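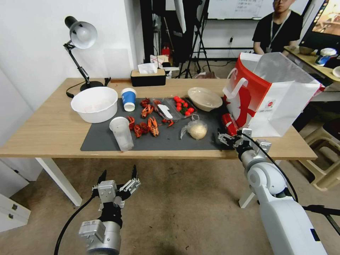
Crayfish and the big white bowl

August 29, 2021

I have a theory that the last bit of August is the best time of the whole year for eating with other people, and I've been boring everyone with it for weeks so now it's your turn. Spring is too hopeful, everybody is on a diet or about to be. July is too hot to think. By Christmas we've all been handed a timetable. But end of August! The evenings get dark early enough for candles, there's too much of everything in the gardens, and people say yes to things because they can feel school and work and damp socks coming round the corner.

I didn't grow up with this. At home in Illwood we ate at six, on our own, with the radio on, and if someone knocked at the door during tea my mother would put a lid over her plate and sit very still until they went away. I love her dearly but I don't think she gave a dinner in her life. The first time I was properly asked round for a long messy meal I was twenty-four and had just moved to Skirkville, and the woman downstairs, Vittoria Dal Bello, came up and told me to bring a chair. Not a bottle, a chair. She'd asked more people than she could seat and was going round the building collecting furniture.

I've stolen that from her, by the way. It's a brilliant thing to ask a guest for. They arrive red in the face from the stairs, everyone shouts hello and moves up, and all the awkward standing about with a glass is over before it's begun.

The food that night was crayfish, which I'd never had and had no idea how to get into. I spent a good ten minutes on the first one and got a piece of meat the size of a pea. Vittoria watched me do this and then simply swapped plates with me. By the end of the evening I had juice up to my elbows and I'd told a complete stranger about my parents' divorce. 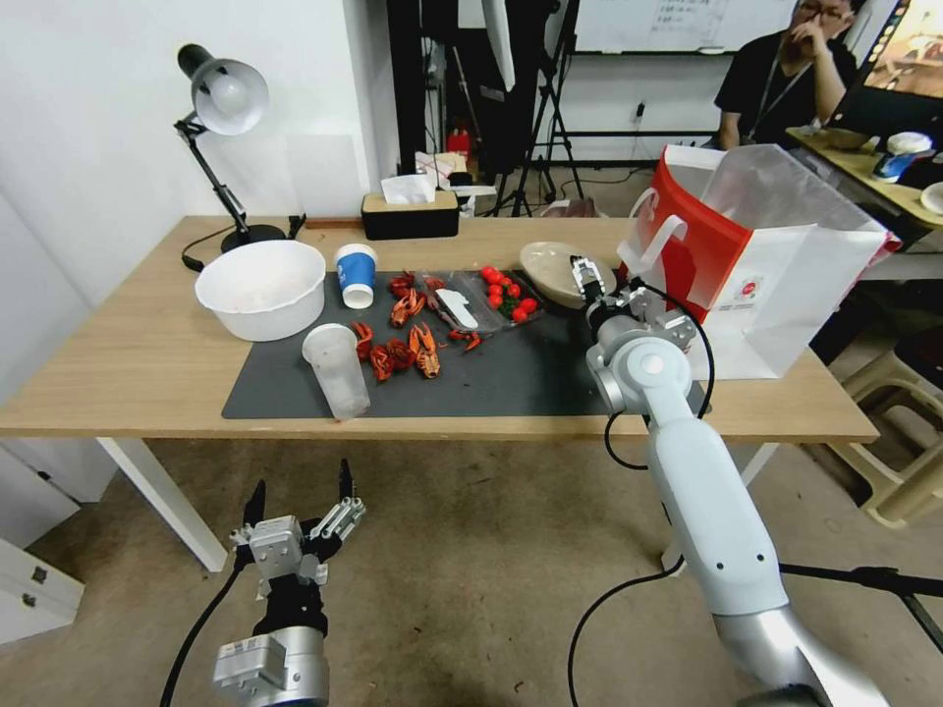
I think it's the fiddliness that does it. If you've got a knife and fork and a neat piece of chicken you can be finished and looking at your phone in no time. With anything you have to pull apart, your hands are busy and a bit disgusting, you can't touch the phone, and the talk goes on because there's nothing else for it to do. Artichokes work the same way, so do ribs, and so does corn on the cob if you don't mind what it does to people's teeth. Fondue I'm less sure of. I've been to two fondue evenings in my life and there was a row at both.

We did have one bad year. I'd read a recipe that wanted a sauce made the day before, and a special vinegar, and I cycled all the way out to the farm shop at Grirkusden for it and came back with malt. Then I decided I ought to do three courses. I spent the whole evening in the kitchen with the door shut, hearing everyone laugh, and when I finally came out with a pudding half of them had their coats on. I cried a bit over the washing up. Since then it's been one big thing in the middle and whatever can be eaten with fingers round it, and if there's a pudding somebody else has bought it. 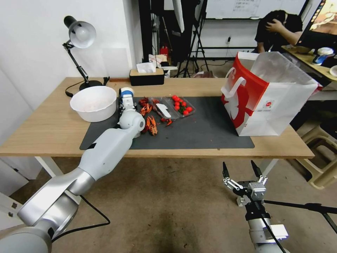 What I've learned about asking people

Ask late. I used to send a message at the start of May asking everyone to keep a date free, and all it did was give them the whole summer to find something better. Now I ask on the Monday-ish before, and whoever's about is about.

Ask somebody nobody else knows. One year it was the man who'd come to look at the boiler, and he turned out to know every verse of every drinking song going - he sang until the Mayrhofers upstairs came down to complain and then stayed until two.

And don't apologise for the flat. My carpet is horrible, the bathroom door only shuts if you lift it, and there are 624 things I'd change if I had the money. I used to give a little speech about it in the hallway. All that did was make people look at the carpet.
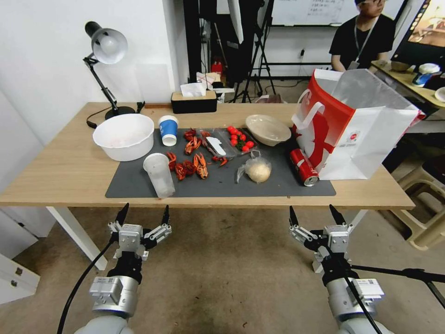 The morning after

I'm fond of this bit too, though I know I'm odd. Windows open, kettle on, a borrowed chair or two still standing where they were left. I do the glasses first and put on something loud. Then I carry the chairs back to their owners one by one, and it takes ages, as every single person wants to go over who said what and whether those two are together now (I think so, I'm saying nothing).

I've still got one chair left over from last year, green with a wonky back leg. If you live in Skirkville and it's yours, please come and get it. Bring a bag as well, I've more courgettes than I can carry.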